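From: Fitzgerald Castellanos
To: Silto tuning list
Date: Mar 20, 2022
Subject: Re: Boost drops off above 160 km/h

> Running the Covix supercharger kit with the stock bypass valve.
> Logs look fine to mid range, then boost falls away in top gear.
> Belt was replaced in September. Is this the pulley or the map?
> Brirby say map, the shop says pulley.

Check the belt before you touch either. A new belt stretches over the first 1,000 km and the tensioner on that kit does not take up all of it. Mine was slipping under load with no noise at all. Mark the belt and pulley with paint, do one pull, and compare.

If the marks still line up, look at the bypass valve. The stock spring is too soft for the small pulley. Begay sell a stiffer one that fits the same housing.
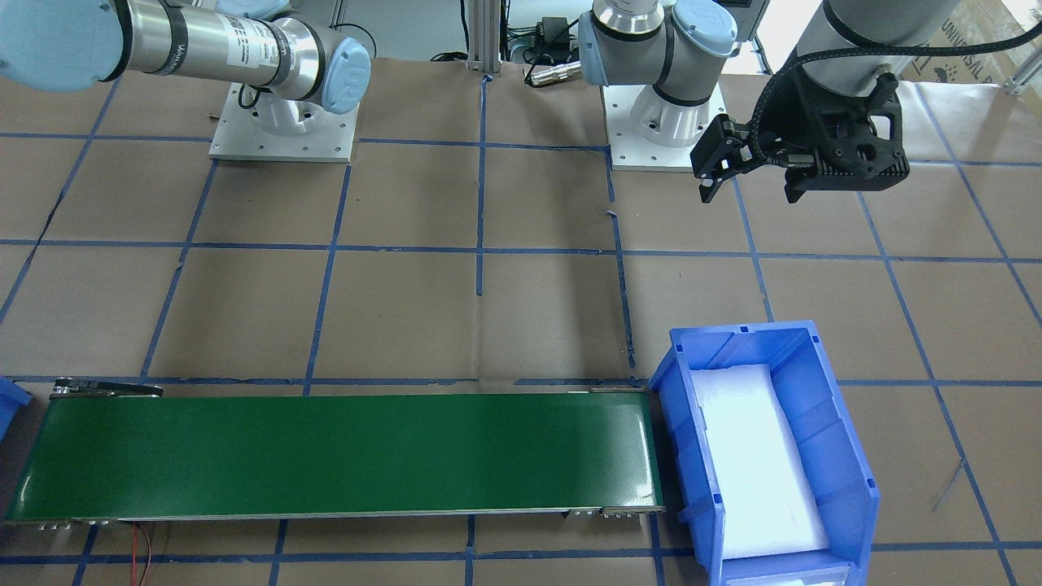
Two arms on their mounting plates.

I would leave the map alone for now. The fueling table was built for full boost, so your car will read rich up top while air is being lost. Correct that in software and it will run lean once the leak is fixed.

My car has done 3,359 km on the stiffer spring with no drop. Please post the log with throttle position and intake temperature included. The last one had neither.

Fitzgerald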